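Laundry basket

A laundry basket is an open or lidded container used to hold clothing and household linen before, during and after washing. The term covers two objects that overlap in use. The first is the carrying basket, which is wide, shallow and light enough to be moved by one person when full. The second is the standing basket or hamper, which is taller, often lidded, and kept in a bedroom or bathroom to collect worn clothes. In British usage "laundry basket" may mean either, while "washing basket" and "linen basket" are common regional or older alternatives. "Linen basket" usually refers to the standing type.

Terminology

The word "hamper" is used in North America for the standing type. In Britain it more often means a lidded picnic or gift basket, and shops there tend to avoid it when describing laundry goods. "Linen bin" appears in bathroom furniture listings and normally indicates a hard-sided container with a hinged lid. A "peg basket" is a separate and much smaller item, hung from the washing line.

Form and dimensions

Carrying baskets are either rectangular or oval in plan. A rectangular basket makes better use of shelf and floor space and can be pushed flush against the front of a washing machine. An oval basket is easier to rest on the hip, and some moulded models have one long side curved inwards for this purpose.

The walls normally slope outwards from base to rim, which allows empty baskets to be stacked. The rim is the part under most strain, as the full weight of the load is transferred through it whenever the basket is lifted. In woven baskets it is finished with a rolled or plaited border. In moulded baskets it is turned over to form a lip.

Handles take three main forms: openings in the wall below the rim, loops fixed to the outside, and hinged bails that fold flat. Baskets without handles are lifted by the rim itself. A wall that flexes noticeably at the rim will distort further when filled with wet cotton, and should be carried with one hand under the base.

Materials

Willow was the usual material for laundry baskets in Britain before moulded plastic became widely available. It is strong for its weight and allows air to reach the contents, but rough ends may snag fine fabric. Buff and white willow differ in preparation: white willow is stripped of its bark without boiling, and buff willow is boiled before stripping, so that the tannin colours the rod. Brown willow keeps its bark and can stain damp linen, for which reason it is seldom used unlined.

Rattan and cane are used in a similar way. Seagrass and water hyacinth are softer and are better suited to dry storage, as both will hold moisture and may develop mould in an unventilated room.

Paper cord and plastic cord, woven over a wire or wooden frame, imitate the look of natural weave. Plastic cord can be wiped clean and tolerates damp. Paper cord cannot be soaked, although a sealed finish gives some protection against splashes.

Moulded polypropylene and polyethylene are the most common materials for carrying baskets. Perforated walls reduce weight and allow air to circulate. Collapsible models combine rigid panels or rings with flexible sections, and fold to a fraction of their full height.

Fabric baskets, usually of cotton canvas or polyester on a wire or bamboo frame, are light and can often be washed. They have little stiffness when part filled and are more often used for standing collection than for carrying.

Weave and lining

A close weave keeps small items such as socks and face cloths from working through the wall, and presents a smoother inner surface. An open weave dries faster and weighs less. In traditional willow work the sides are built up by randing, in which single rods are passed in front of one upright and behind the next, or by slewing, in which two or more rods are worked together as one.

Linings are generally of cotton or a cotton and linen mixture, held by ties, elastic or a turned cuff over the rim. A removable lining protects the laundry from the weave and the weave from damp. It should be washed with the household's ordinary load and dried fully before being refitted.

Use at the washing machine

With a front-loading machine, the basket is placed on the floor below the door or held level with the opening. Holding it close to the door shortens the distance over which loose items can fall, and is useful for mixed loads containing small pieces. The rim should sit slightly below the lower edge of the opening, so that laundry can be drawn down into the basket without being lifted. Larger pieces left over the rim may trail on the floor or catch in the door seal.

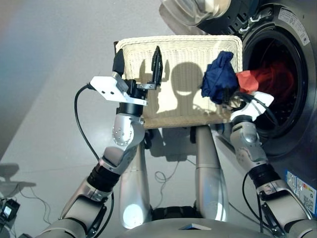
Capacity and load

Capacity is stated in litres and is measured to the rim. It does not correspond directly to the rated load of a washing machine, which is given as the weight of dry laundry. Bulky items such as towels and bedding fill a basket well before the rated load is reached, whereas shirts and underclothes pack closely.

The Penen household goods guide, compiled by Intan Kusuma, sorts carrying baskets by the weight of the filled basket. Its upper limit for regular carrying by one adult is 12 kg, and baskets used on stairs are placed in a lower class. The guide also recommends that the load should not rise above the rim when the basket is carried, so that the floor ahead remains in view.

Wet laundry is considerably heavier than the same laundry when dry. The difference depends on the fibre and on the final spin speed, with cotton towelling retaining more water than most synthetic fabrics. A basket that is comfortable to carry to the machine may therefore be too heavy on the return journey, and splitting the load between 2 baskets is common practice for bedding.

Sorting

Households that sort before washing use either several baskets or one standing basket divided into compartments. The usual divisions are whites, colours and delicates. Two-part dividers are found in most frame-and-bag designs, and three-part versions are sold where floor space allows. Separate baskets for clean and worn items avoid the transfer of soil and odour. Where a single basket serves both purposes, it should be wiped out between uses.

Care and repair

Dust is removed from woven baskets with a soft brush or a vacuum cleaner fitted with a brush head. Willow and cane benefit from occasional light damping, which prevents the rods from becoming brittle in heated rooms, after which the basket should dry in moving air away from radiators. Painted weave should be wiped only, as repeated wetting lifts the paint at the crossings.

Loose ends can be trimmed close to the wall with side cutters. A broken upright is more serious - the weave around it loses support and the wall begins to sag. Repair involves inserting a new rod alongside the old one and pushing it down into the base. Cracked plastic rims are not normally worth repairing, as glued joints tend to fail under the weight of wet laundry.

See also

Basket weaving
Clothes airer
Laundry bag
Utility room
Washing machine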